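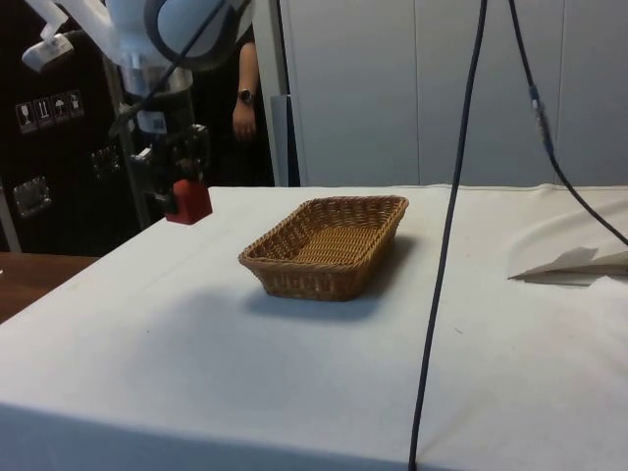 Wicker gets dirty slowly, so many people notice it only when it is already gray. I clean my baskets in February, before spring visitors come to Grendport. First take everything out, as with the shallow one on the white cloth, so that you can see the weave of the floor and the side walls. Then use a dry paintbrush and work along the strands.

For washing, mix 5 drops of dish soap in a bowl of lukewarm water. Wring the cloth very well — too much water makes the strands swell.
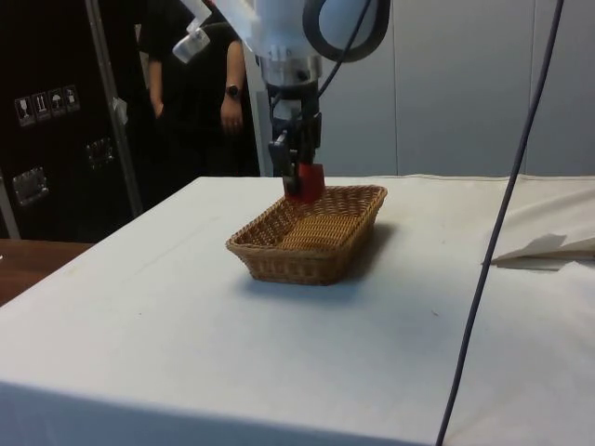
Tan-brown wicker with a tight diagonal weave and a flared rim.

Let it dry in the shade, with air from all sides. I do not use a hair dryer.

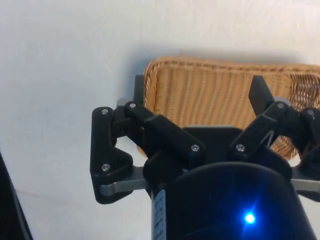 Dust likes to stay where the strands cross. A braided rim and an open crisscross part, like toward the right end here, need a softer brush and more patience. An old toothbrush is good enough.

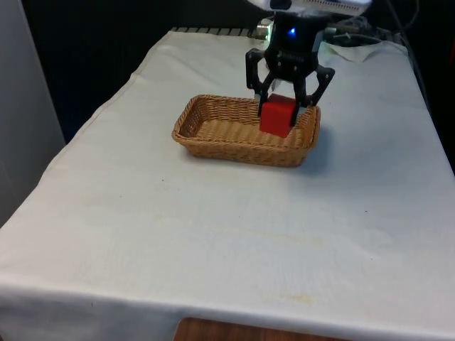
Light things are best for a basket with a flat bottom. Napkins, letters, or a small block such as the red cube will not pull the weave down. Heavy jars I keep in a Prareck box. If a strand comes loose, put a little wood glue under it and hold with a clothespin until morning.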